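Scuffs on white matte furniture and painted walls, what takes them off?

Posted in Home Repair & Cleaning, March 9, 2022

Dinilura
I have a white matte desk in the spare room and it's starting to look tired. Faint gray scuffs all over, and the wall behind it isn't much better. I tried dish soap and a sponge in February and got nowhere. I have a 15 percent vinegar cleaner under the sink but I'm scared of it. Does baking soda leave shiny spots on a matte finish? I rent, so repainting is the last resort.

Murkis
Magic eraser. Done.

Jafarzadeh
Please go easy with the eraser! It's very fine sandpaper, basically, and on a matte surface you can polish a shiny patch that looks worse than the scuff did. Ask me how I know (kitchen door, still mad about it).

I've been keeping white surfaces presentable for 8 years now, so I have opinions. Start dry. A clean microfiber cloth, folded, small circles. Then a barely damp one with a drop of soap. 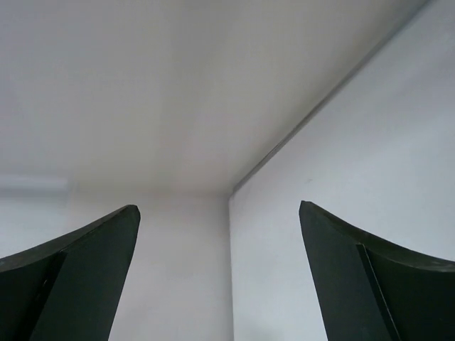
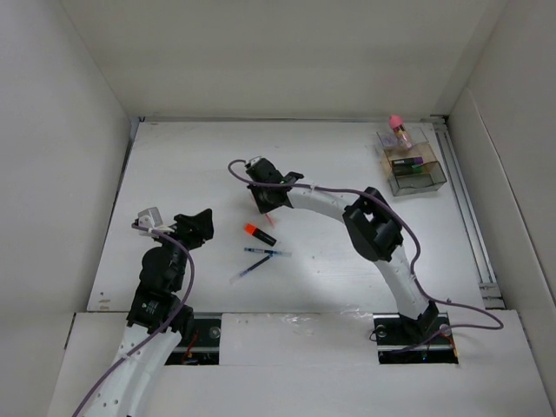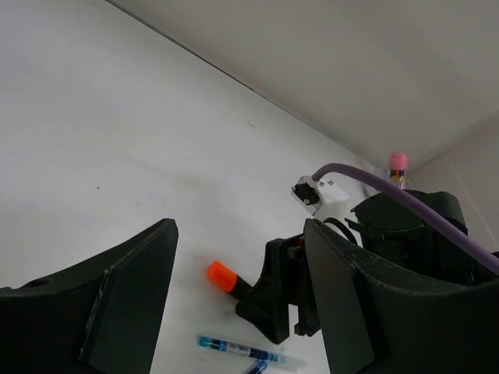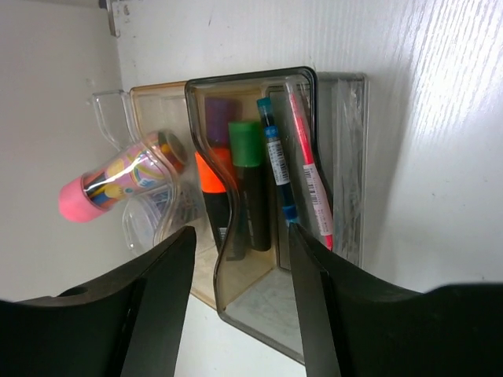

Matte white is the fussiest finish I deal with, much worse than gloss, and I'd leave that vinegar in the cupboard. Get your light coming in low from one side before you start, or you'll scrub spots that are only shadows. The tabletop in the third picture has the kind of faint scuffs I'd try a dry cloth on first, and I'd leave the little dark speck for last — specks get a fingernail wrapped in a damp cloth, never the eraser. Go with the grain lines if you have any.

For baking soda, make a runny paste and test it somewhere hidden. Wait 20 minutes, let it dry, look again. If there's no shine, carry on. On rental walls I'd skip the paste completely, flat paint burnishes if you so much as look at it.

Drelus
Agree on the dry cloth. A pencil eraser (the white kind, not pink!!) took shoe marks off my baseboards. Also ask your landlord for leftover paint, mine had half a can in the basement and a small dab hid everything.

Dinilura
Dry cloth got maybe half of it, thank you! Trying the white eraser tonight.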